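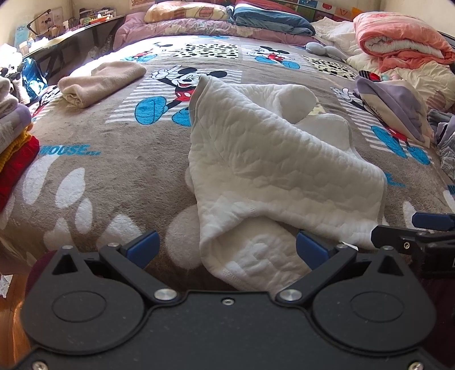 Do the quilted white cloths go in the towel stack or with the bedding?
Quilted white cloths go with the towels, folded in thirds, unless they carry a mattress-size label, in which case they go with the bedding.

Zirkside Household Textiles Group
Minutes of the February meeting, 6:30 p.m.
Chair and minutes: Elsie Whitcombe

1. Previous minutes
Accepted with one correction. Under item 4, "pillow protectors" should read "pillowcases".

2. Folding surface
The bed remains the standard folding surface for the bedroom procedure. The group discussed whether a plush blanket should be removed before folding starts. Points raised:
Plush pile holds a folded item in place and reduces sliding.
Pile transfers lint to dark knits.
A printed blanket, such as the taupe one with the cartoon mice and spotted panels, makes small pale items easy to find but patterned socks hard to find.
Agreed: the blanket stays on for towels and cloths. Dark knits are to be folded on a plain sheet laid over it.

3. Fold for quilted and textured cloths
The current sheet calls for a half fold followed by a quarter fold. Members reported that a raised stitch, including the wave-and-bubble pattern, springs open at the quarter fold and leaves a corner standing. Two alternatives were tabled.
(a) Fold in thirds lengthwise, then in half, with the edging to the inside.
(b) Fold in half, then roll from the closed end.
Option (a) gave the flatter stack in home trials. Option (b) took less shelf depth but unrolled when the item beneath it was pulled out. Option (a) adopted. Option (b) is retained for plain bath towels only, where a soft roll is acceptable.
The sheet will also state that the cloth is to be shaken out and laid flat before the first fold. Bunched fabric should not be pressed down by hand, as the creases set under the weight of the stack.

4. Knitwear
Stacks of knits are to be ordered by weight, heaviest at the bottom. Colour order was proposed and not supported. Stacks may stand along the side of the bed during sorting but are to be moved before the centre is used for large items. Grey, red and yellow garments may share a stack once each has been through at least three separate washes.

5. Bags
Plastic bags are acceptable for transfer between rooms. They are not to be used for storage past the end of the session. Jurine cotton bags were suggested as a replacement. The 300 mm size is too narrow for a bath towel folded in thirds. A wider size will be priced.

6. Headboard shelves
A member asked if folded cloths could be kept on a headboard shelf. The group's view was that open shelves above a bed collect dust and are better left for small items. Papers and notes should be cleared from any shelf used for textiles. No change to the sheet.

7. Inventory
The combined inventory stands at 1,097 items, of which 238 are towels and cloths. A further 218 items have no category entered. Most were logged under the old Urkirex labels, which did not separate quilted cloths from flannels. Members are asked to relabel their own entries using the Yen codes. Entries without a code will be left out of the next printed list.

8. Actions
E. Whitcombe to reissue the folding sheet with item 3 amended.
E. Whitcombe to obtain a price for the wider Jurine bag.
All members to relabel uncategorized entries.
All members to bring one textured cloth to the next meeting for a stack height check.

9. Other business
The question of fitted sheets was held over. The grey marker pens have run dry and will be replaced with black.

Meeting closed 7:50 p.m.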